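Workshop Tips for Student Teams: Bottle Transfer
Clevside Robotics Club — Member Resources
Updated Jan 22, 2021

Teams preparing for the February round are asked to read these notes before booking bench time. They were compiled by Raimo Eskola from questions raised at the bench.

Wipe the table and the tray with a damp cloth before the first run. Keep both where the taught positions expect them, and do not lean on the table while the arm is moving.

Approach each bottle from above and close on the upper part. A grip at the label tends to wrinkle the paper — and a wrinkled label costs points. Fold the lid of the box well clear of the fingers.

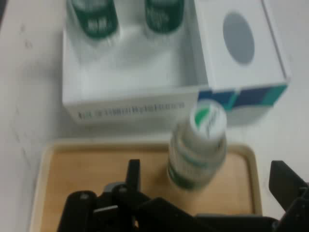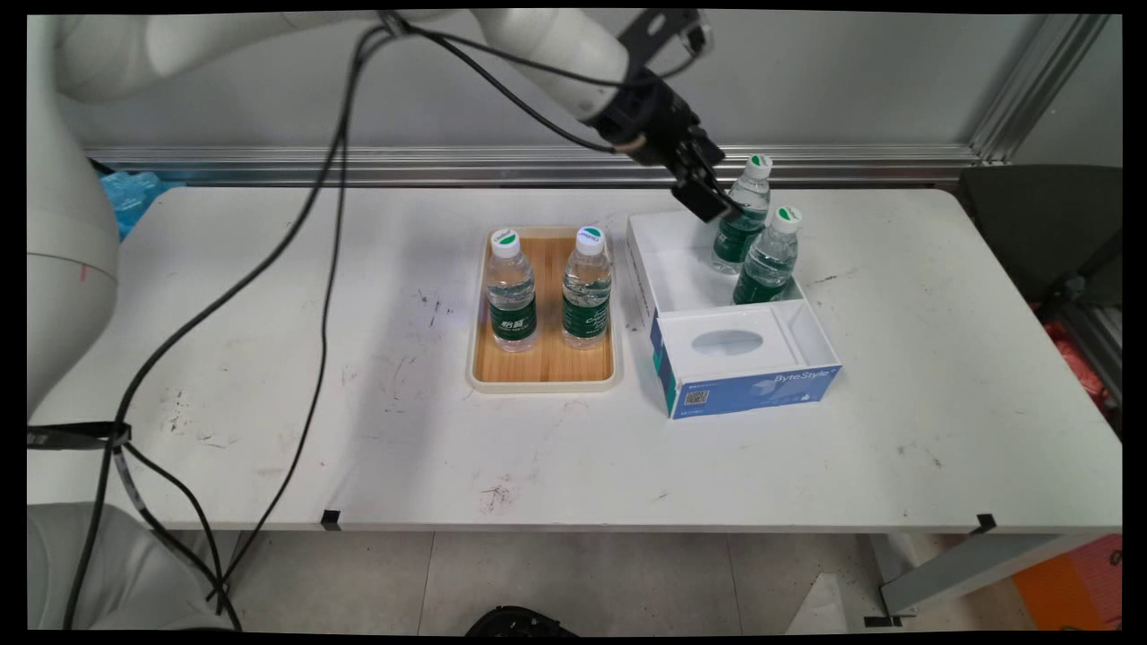 Bottle transfer exercise, with the open box and the wooden tray.

Set the speed to 70 percent until the team has finished a clean set. Pause for 900 milliseconds after the fingers close, then lift. Check every cap by hand.

Cables should hang free of the wrist joint. Report worn finger pads to Yannick Courtois, and return the spare pads to drawer 41.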